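FILM 210: Popular Cinema and the Sequel
Week 6 handout — Continuity, Recasting and the Long Gap
Instructor: Javiera Quiroga
2/22/24

Read this before the seminar. It covers the same ground as the lecture, with the parts we had to skip at the end filled in. The clips are on the course page under Week 6.

1. Terms

A sequel continues a story that an earlier film has already told. A prequel goes back before it. A remake tells the same story again and usually expects you to treat the first version as if it weren't there. These three are easy to keep apart on paper and harder to keep apart when you are watching, and a good number of essays last year lost marks by using them as if they meant the same thing.

A legacy sequel is a sequel made after a long gap, in which members of the original cast return as older characters and share the story with younger ones. In this course I count a gap as long if a person who saw the first film as a child could be an adult by the time of the second. Some critics use a shorter gap. If you do too, say so in your first paragraph.

Continuity means the set of facts a film agrees to be bound by. It includes plot facts (who died, who married whom) and also things like how a character talks, what a house looks like, and what kind of jokes are allowed.

2. What the audience remembers

In lecture I split the audience for a late sequel into those who know the first film well, those who saw it once, and those who never saw it. The script has to work for all of them. Most late sequels deal with the problem in the first 30 minutes, and you can often see it being dealt with. A character looks at an old photograph. Someone tells a story the other person in the room already knows. A news report plays on a television in a bar.

None of these is bad in itself. What matters is whether the moment does any other work. A photograph that tells us who a dead father was, and also starts an argument between his children, is doing two jobs. If it is only there to show us a famous face, the story stops while we look at it.

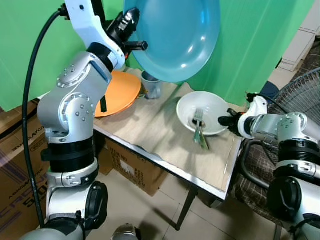 The second group, the people who saw the first film once, is the one students tend to forget. They remember a mood, a couple of lines and perhaps the ending. They will not notice that a street name has changed. They will notice if a character they remember as funny is now solemn for two hours. When you write about continuity, think about which kind of viewer would catch the change you are describing.

3. Recasting

A part may be recast because an actor has died, has retired, costs too much or doesn't want to come back. The film can then do one of the following.

Say nothing. The new actor plays the part and the other characters behave as usual. This was common in studio series of the 1930s and 1940s and is still common in television.

Explain it. The script gives a reason inside the story, such as a disguise, surgery or a change of body. It works best in fantasy and science fiction.

Write the part out. The character is dead, abroad or simply not mentioned. Look at who gets that character's lines and tasks, because somebody usually does.

Digital de-aging and digital likenesses are a separate topic. We will get to them in Week 9, so please leave them out of this week's response.

4. Tone

A sequel can keep every plot fact and still feel like it belongs to another series. The usual causes are a new director, a new composer, or a different age rating. Music is the quickest way to test this. Play the opening of both films with the picture off and write down what kind of story you expect. We did this in lecture with the two clips, and the room split almost evenly on the second one — worth trying again at home with the full title sequence.

Color and cutting speed matter too, but be careful with claims about cutting speed. If you say a film is cut faster, time a scene from each and give the figures.

5. For the seminar

Rey group: prepare section 2. Lotthorpe group: prepare section 3. Both groups should be ready to talk about tone.

Pick one film and its sequel. You may not use the pair from lecture. Bring 3 short scenes, with time codes, in which the sequel has to deal with something the first film set up.

6. Written response

Write 700 words on one scene from your sequel. Describe what the scene asks a viewer to remember, and what a viewer who doesn't remember it would make of it. Plot summary should take up no more than one paragraph. Reviews may be quoted but they don't count as scholarly sources.

Submit through the course page before the seminar. Discs are on reserve at the Samport desk in the library, and they go out for one evening at a time.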